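Shelf Automation Operator (Store Floor), Gollow, Padilla store
Full time, permanent. Reference 3495
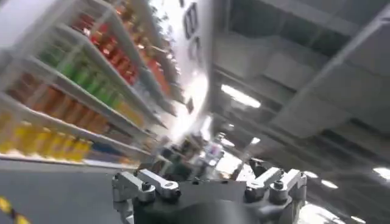
Gollow is filling two positions on the replenishment team at its Padilla store. The job combines ordinary shelf work with the supervision of mobile picking robots in the bottle and household aisles. Both positions report to Nazma Sultana, store operations lead.

Background

The store started running robots on the sales floor in June. Before that, the replenishment team did all facing, gap checks and restocking by hand, mostly before opening. The robots now handle part of the gap checks and part of the single-item picking on straight shelves. Staff still do case unpacking, price labels, glass, damaged stock, promotional displays and anything above shoulder height. No positions were cut when the robots came in. Shift times changed, and two job titles were merged into the one advertised here.

Duties

Start and park the robots at the beginning and end of each shift, and complete the start check.
Clear stopped robots from the aisle and record the stop code and location.
Review items the robot has marked as missing or misplaced and correct the shelf or the record.
Restock by hand in the sections assigned to you. Expect this to take up more than half of a normal shift.
Keep floor markings and shelf edges clean and unobstructed.
Answer customer questions, including questions about the machines.

You will not be asked to repair the robots. Mechanical and software faults go to Kililberg, the service contractor, through the ticket system.

Requirements

Experience in retail, warehouse or similar work.
Able to stand and walk for a full shift and to lift cases with normal aids.
Comfortable using a handheld terminal.
Able to write a short, clear fault report in English.
No programming knowledge is needed. Experience with Gastetard scheduling software is useful but not required.

Training

New operators complete 17 hours of paid training before working a shift alone with the robots. Training covers emergency stops, safe distance, manual release of the gripper and the reporting procedure. It takes place in the store during regular hours.

Monitoring and data

The robots carry cameras. Recordings are used for fault review and are not used to measure the speed of individual employees. The written policy is available on request before you accept an offer.

How to apply

Send a resume and a note of the shifts you can work to the Padilla store office, Room 434, or use the online form. Quote the reference number. Applications close on Sunday, October 12, 2025. Interviews include a walk through the aisles with a current operator. Please wear closed shoes.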